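Speaker notes -- "The Grip That Let Go"
Tzanetos meetup, evening session, 2023-12-14
Slot: 25 minutes plus questions. Water on the lectern. Breathe.

Opening (no slide yet)

Thank everybody for coming out, and thank the hosts for the coffee, which was very good and which I had too much of. Say that this is going to be a talk about a failure, a fairly small one as these things go, and that I hope people will feel free to laugh in the right places. I certainly didn't laugh at the time, but I've had since July to get over it.

Ask for a show of hands: who here has had a gripper drop something? Keep your hand up if it dropped something with liquid in it. (Wait. Let people look around at each other. It's a nice moment and it warms the room up.)

Slide 1: Who we are

Clisatetti is a small shop. We build tabletop pick-and-place cells, mostly for labs and teaching rooms, and the one I'm talking about tonight is called Handton. One arm, two soft ribbed fingers, a wrist camera, and a white table in front of it. It picks things up and puts them where you ask. Drink cans, cups, cards, the sort of stuff that ends up on anybody's desk.

Don't go into the whole product history here. I did that at the last talk and used up half my time.

Slide 2: What went wrong

Tell it plainly. We were on a long endurance run, 2000 picks with no one touching anything. At pick 1405 the arm closed on a full can, lifted it, carried it halfway to the drop zone, and opened its fingers in midair. The can hit the edge of the table, split along the side, and sprayed the arm, the wall and my good jacket.

Then, and this is the part I'd like people to remember, the arm carried on. It went to the drop zone with nothing in its fingers, performed a very gentle and careful release of thin air, logged a success, and came back for the next one, through the puddle.

(Pause here. There is usually a groan.)

It ran for 5 more picks before I got to the stop button. All of them were logged as successes too. Two of them were aimed at the broken can.

Slide 3: What we thought it was

I want to be fair to us, so I'll go through the wrong guesses as well. The first guess was a worn finger. These fingers bend around whatever they hold, and when the ribs get tired the squeeze goes soft, so we swapped both for new ones and felt pretty good about ourselves. It dropped another can that same afternoon.

The second guess was condensation, on account of the cans coming out of a fridge. We dried every one of them with a dish towel for a whole day. I have never felt less like an engineer. It did make no difference at all.

The third guess was me, and whether I'd leaned on something. I'll leave that one up on the slide a second longer than the others.

Slide 4: What it was

Go slowly here, it's the only technical slide and folks at the back will want to read it.

The gripper controller, which we buy in from Cutitz and which has been very dependable otherwise, gets a "still holding" message from our software on a regular beat. We had set the timeout ourselves. If the beat goes missing, the controller goes to its safe state. And we had told it, in a settings file written by me, that the safe state was open.

Why open? Well, when I wrote that line the cell had no guard around it, and I was thinking about somebody's finger getting pinched. Open seemed kind. It is kind, if what's in the grip is a finger. If it's a full can at shoulder height over a person's foot, it's a different story -- and I had simply never gone back and asked the question again once the arm started lifting things with some weight to them.

The missing beat came from the logging. Our log file grew all through the run, and every so often the computer stopped to tidy it up. The stall that got us was 3350 milliseconds, which doesn't sound like much until you're standing under it.

Slide 5: The cell as it runs now

Let this one sit on the screen while I talk. Take a sip of water.

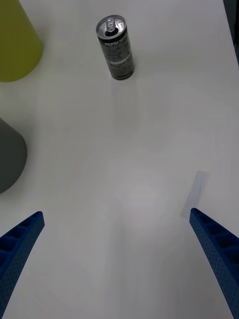 So the first change is that a lost beat now means hold and stop. The fingers stay where they are, the arm stays where it is, and a person has to come over and decide what happens next. There's a manual release on the side of the gripper for the pinched finger case, and we practice using it, and everyone who works near the cell has to show they can find it without looking.

The second change is that the arm checks its fingers before it claims anything. If they've closed further than they should have for the thing they're meant to be holding, the pick is marked failed and the run ends right there. I'm a bit embarrassed by how easy that was to add. It took an afternoon, and we'd been trusting the success count for months.

Third, the logging moved to its own machine. Mention briefly, move on, people's eyes glaze over.

Slide 6: What I'd ask you to do

When you get home or back to the shop, open up your settings and find the line that says what happens when the signal goes away. Read it out loud to somebody who stands near the robot. Ask them whether that's what they would want, with what the robot is carrying these days and not what it carried when you first plugged it in.

And have a look at what your software counts as a success. Ours was counting "I finished the motion," and I had been showing that number to customers with a straight face.

Questions

Likely ones: why not a brake on the arm as well (we have one, it worked fine, it was the fingers that opened). Was anyone hurt (no, but I was close enough to get wet, which was too close, and the floor line has been moved back). Do I still blame the controller (no, it did what my file told it to).

If there's time left over, tell the dish towel story properly. If not, thank everybody again and point them toward the cookies.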